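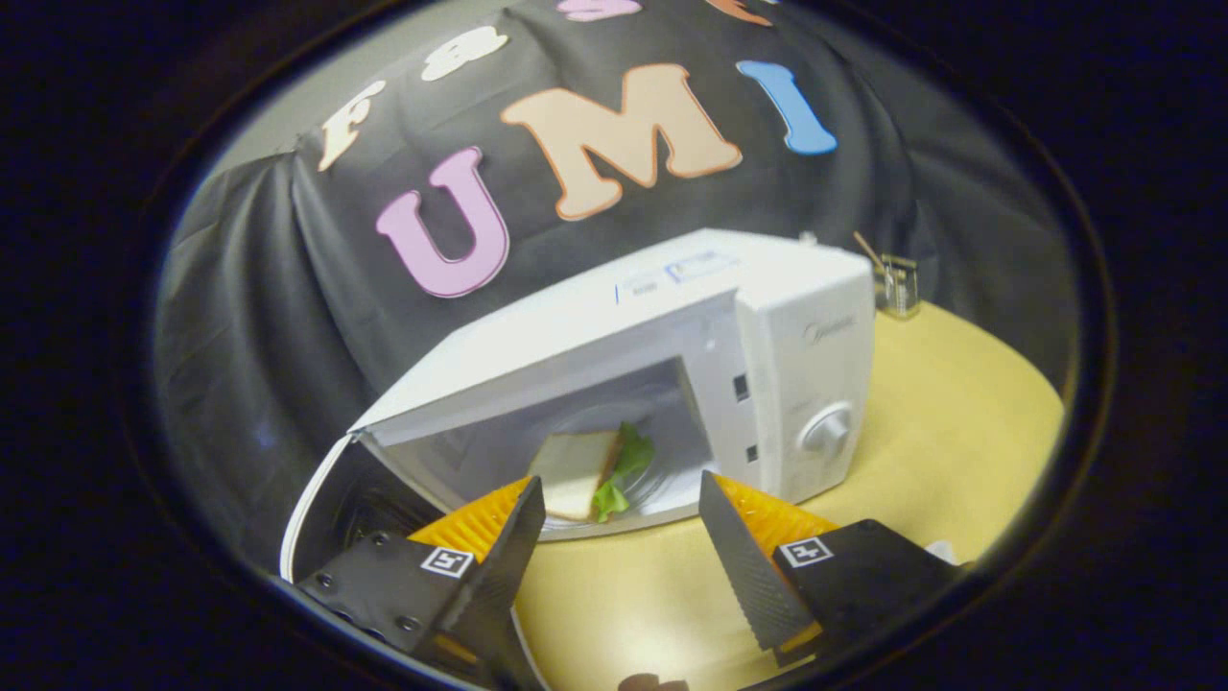
The Short Kitchen at Stoter Hall

Stoter Hall has had a full kitchen behind the stage for as long as the building has been open. It has also been locked most of the week, so for the past season lunch at the hall has run off a single yellow table. We call it the short kitchen. It has a microwave, a toaster and whatever people bring in.

The gallery page for the hall has plenty of the main floor, the stairs on the Grolska Street side and the new windows. The lunch table is the part of the building many regulars use most. There are 2 pictures in this set. Click on either one for the larger size. The notes can be read on their own by anyone thinking of setting up something similar.

1. Sandwich in the microwave, door open. The letters U, M and I are up on the black cloth behind the table, in purple, peach and blue, with a row of smaller ones above them. Printed labels are on top of the oven.

A sandwich is the usual lunch here. Bread comes from Sethi Bakery, two doors down, and the fillings come from home. Most people want theirs warm, and a microwave will do that without much trouble if the power is kept down. Full power makes the crust tough and leaves the middle cold. Half power for 42 seconds is the setting we have written up for a plain cheese sandwich on Sethi white. Ham needs a little longer. Anything with tomato or lettuce should have it taken out first and put back after.

Wrap the sandwich in a paper towel if you have one. Foil stays out of the microwave altogether, including the thin kind that comes around bakery rolls.

The cloth behind the table is ordinary black fabric and hangs in folds. It can come down for washing, and the letters come off first.

2. Table from the front. The microwave door is swung wide, with the handle toward the front of the table and the round knob on the right. The toaster is farther back, on the left.

The table is light yellow wood with a curved front edge. It came from the Moren reading room when that closed, and it is the right height for standing at. The curve was a nuisance when we tried to line up chairs along it and has been no trouble since the chairs went to the other side of the room.

The toaster takes two slices. On a busy day that is slow, and there is a habit now of putting bread in for the next person when yours comes up. Please don't toast anything that has already been buttered. The crumb tray comes out from underneath and should be emptied into the bin by the side door, never into the sink. 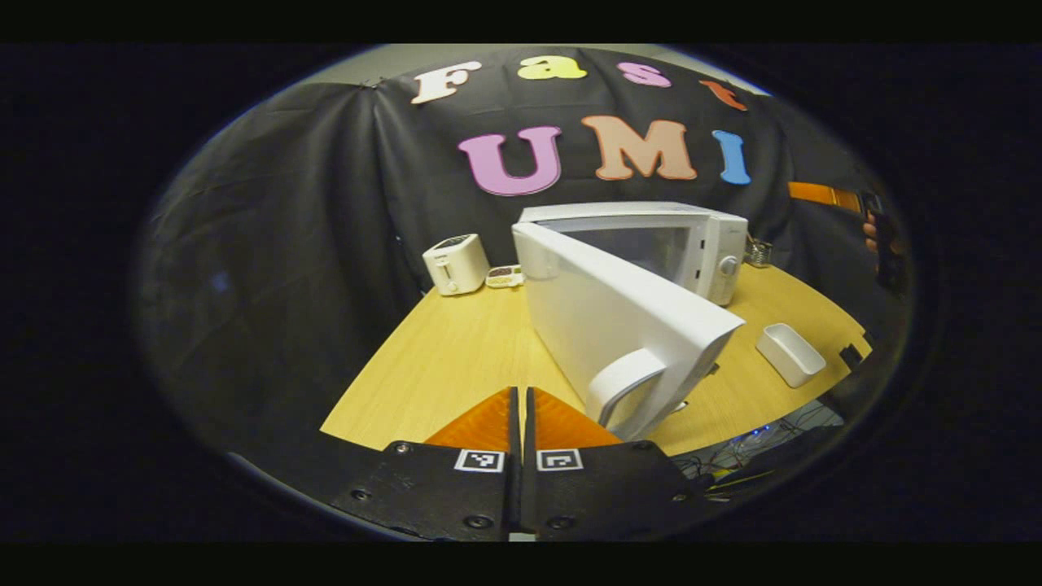
MOREN, July — The short kitchen stays open through the summer. Hours are the same as the hall's, except on Wednesday, when the floor is washed and the table is out of use until noon.

A few changes have been made since spring. The microwave now has its own outlet. It used to share a power strip with the toaster and the coffee urn, and the breaker went whenever all 3 were running. The urn has moved to the window end of the room.

Leave the microwave door open for a few minutes after you have wiped it out. It dries faster and doesn't hold on to the smell of the last lunch. When you close it, push it by the handle. The door needs a fair amount of space to swing, so keep the front of the table clear of mugs and plates. We have lost mugs that way.

For cleaning there is a spray bottle on the lower shelf — water and vinegar only. The yellow top marks if it is scrubbed with the green side of a sponge. A damp cloth is enough for nearly everything. Spilled coffee should be wiped up right away, and candle wax (it has happened) can be lifted with a plastic scraper.

Paper plates are bought in packs of 200 and kept in the cupboard beside the coat hooks. When you open the last pack, write it on the sheet inside the cupboard door. Cups are your own. Cups left overnight go on the windowsill and are given away at the end of the month.

The refrigerator question comes up often. There isn't space for one near the table, and the one in the back kitchen can be used only when that kitchen is booked. Bring an ice pack in warm weather, particularly for egg or fish.

Bookings for the full kitchen go through the hall desk. The short kitchen can't be booked and doesn't need to be.

Next gallery: The Grolska Street stairs
Back to all Stoter Hall pictures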